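WARERLOW NEIGHBOURHOOD HOUSE
Kitchen Users' Meeting – Minutes
Held in the front room, 2018-06-26, 6.30 pm

Apologies were noted from the Stilier playgroup. Minutes of the March meeting were accepted with one correction: the urn was descaled, not replaced.

1. Breakfast table

The breakfast table has run every weekday morning since the March meeting. The toaster is to stay on the white table near the far edge, with the tray beside it, so there is clear bench space for people making tea. The Loureiro Street walking group asked if it could move closer to the door. Not agreed, as the cord would cross the walkway.
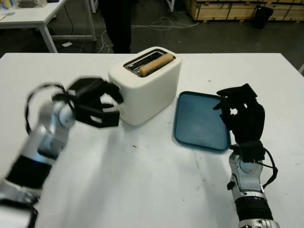 Four-slice toasters were discussed. Heter Catering Supplies has quoted $160 for one, delivered. The meeting felt a two-slot toaster was enough for most mornings, and the queue is only a problem on Thursdays when the walkers and the English class overlap. To be looked at again if numbers go up.

Crumb tray to be emptied by the last group out. Toaster off at the wall first. Please do not shake it over the sink – the plumber was called in April and the bill was paid from the kitchen money.

2. Bread

Bread order is now coming on Mondays and Thursdays. There was waste in May, mostly ends and opened bags left untied over the weekend. Agreed:

Opened bags to be clipped and dated.
Anything left on Friday afternoon goes in the freezer, bottom drawer.
Toast from frozen is fine, use the next setting up.

One member asked for a gluten-free loaf. Agreed to buy one a week and keep it in its own tub. It can't go through the shared toaster, so the grill will be used for that until something better is sorted out.

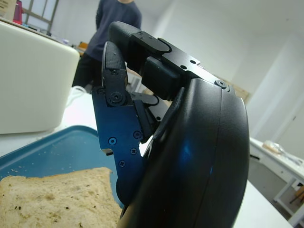

Laurinda Correia
Kitchen Coordinator and minute taker

3. Money

Opening balance for the kitchen account was $2994. Spending for the quarter came to $915, which covers bread, spreads, tea, milk, the plumber and new tea towels. The gold coin tin is banked separately and will be reported next time.

4. Trays and crockery

Plastic trays are to be wiped and dried before they are stacked. They have been going back into the cupboard wet and the shelf lining has started to lift. Mugs without handles to be thrown out. The playgroup's own cups are on the top shelf and should be left there.

5. Other business

Fridge seal still not fixed. Laurinda to ring the repairer again this week.
Key for the pantry is missing one of its two copies. Please check pockets and bags.
Request for marmalade – agreed, one jar.

Meeting closed 7.25 pm. Next meeting to be advised by email.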